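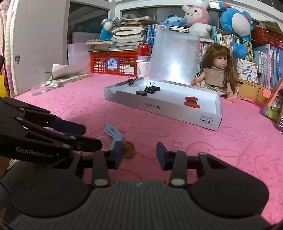 Ikechukwu Haruna wrote under my last post that binder clips never need a home, they just breed in drawers until you move house. Well, I laughed, and then I went and checked my drawers, and okay, fair point!

So this is the post where I finally deal with the desk bits. I've put it off since November. My pink rabbit cloth went down on the table first (I can't sort anything on bare wood, it all skitters off), and then out came the clips and the flat black discs and all the odd little things that live at the bottom of the pen cup. I gave myself 40 minutes and a pot of tea.

My rule this time was shallow trays only. I used to have one of those deep Grimulari organizers with the lift-out middle and I hated it so much, everything small sank to the bottom and I'd end up buying more. A tray with low sides means I can see what I've got and grab it with one hand while I'm on the phone. Black binder clips go in with the discs, the colored plastic ones get their own spot, and anything I can't name gets a week before it goes.
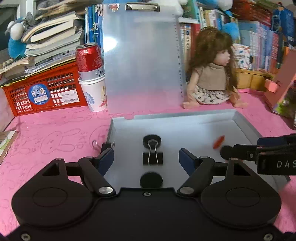
*Binder clips and black discs in the gray tray, clipboard standing up behind.*

I'm still going back and forth on the clipboard. Flat in the drawer it takes up the whole thing, but upright it wants something to lean on. Trorklow has a little desk rack I keep looking at. If you have one, tell me whether it tips over!

Next up is the drawer with the batteries and the takeout menus. Wish me luck.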